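Teaching the arm in simulation, week 3

I spent the morning driving the simulated arm by hand again. The task is the kitchen counter one: take the croissant from the cutting board and put it in the wire basket. Liesbeth Goossens set up the controller, and Kilura saves each run as I go.

My first 8 tries were bad. I kept turning the wrist too early. Slowing down helped, and by lunch I had 59 runs I was willing to keep. Uzma Marwat wants 500 before we train anything.

The tomato stays on the board next to the croissant, so I have to close the fingers without bumping it.
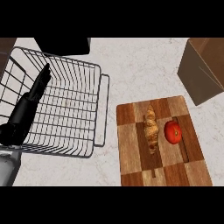

Next up

Same counter, but with the basket moved. I also need to fix the lag on the left stick.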